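Jornthorpe Tableware Loans: Frequently Asked Questions

Collected by Cecilia Darko from the questions people ask at the counter, by email, and once through the restroom door. Last updated 15 February 2022.

What do you lend?

Plates, bowls, knives, forks, spoons and trays, for anyone having more people over than their cupboards planned for. We keep enough to seat up to 400, provided they're not fussy about everything matching. Glasses we gave up on in May, after a wedding.

How long can I keep it?

Loans run for 7 days. You can extend by a week if the next borrower doesn't need the same crates. Please ask before the week is over – we have heard every version of asking afterward.

Which cutlery range should I pick?

The Haler range is all metal, plain, and comes in the largest numbers. The Stitance range has colored handles and makes people smile, but there is less of it, so it goes early. You may mix the two. Your aunt may have views.

Are the table knives sharp?

Sharp enough for roast potatoes and most chicken. Plenty of table knives have a row of fine teeth along one side of the blade and a smooth edge on the other, with a rounded tip, so they saw more than they slice. If you're serving steak, tell us when you book and we'll set aside steak knives. If you're opening paint cans, please buy a screwdriver.
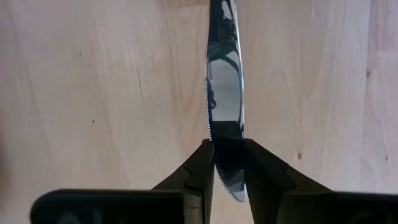 Why are there fingerprints on the polished ones?

Mirror-finish metal shows everything, including the face of whoever is inspecting it. Our knives and spoons are washed and dried before they go out, then handled by whoever packs them. A dry cotton cloth takes the marks off in a second or two. Paper towels leave lint, and then you have two problems.

Can the colored handles go in the dishwasher?

We'd like you to wash them by hand. The metal wouldn't mind the machine, but long hot cycles are hard on the color, and we'd like the reds to stay red. Don't leave them standing in a sink overnight either. "Soaking" is what people call it when they've gone to bed.

How should I set a place?

However you like. If you want the old rule, the knife goes to the right of the plate with the cutting edge facing in, and the spoon goes to the right of the knife. For soup or stew, a bowl on top of a flat plate saves your tablecloth and gives the spoon somewhere to rest. A light bowl on a dark plate looks as if you went to trouble.

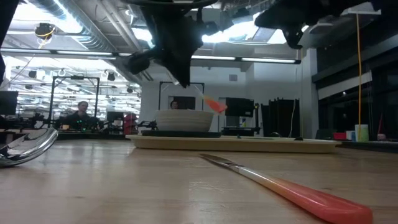

Off-white bowl on a dark plate, with a colored-handle knife and a metal spoon still to be put in their places.

Do I need the trays?

Take one for every four guests if you're carrying food any distance. A long tray with a low rim will keep a plate from sliding off, but it won't stop a rolling meatball.

What if I lose something?

Tell us. A missing spoon costs less than you fear, and the price list is in the lid of each crate. Check the trash first, particularly under the napkins. Check the Tedesco crate too if you borrowed one, as small things get down behind the divider.

Do I have to wash everything before I bring it back?

Yes. Scraped, washed and dried, please. We rewash it all anyway, but we prefer to start from clean.

Can I keep one of the orange knives?

No, Cecilia has already asked.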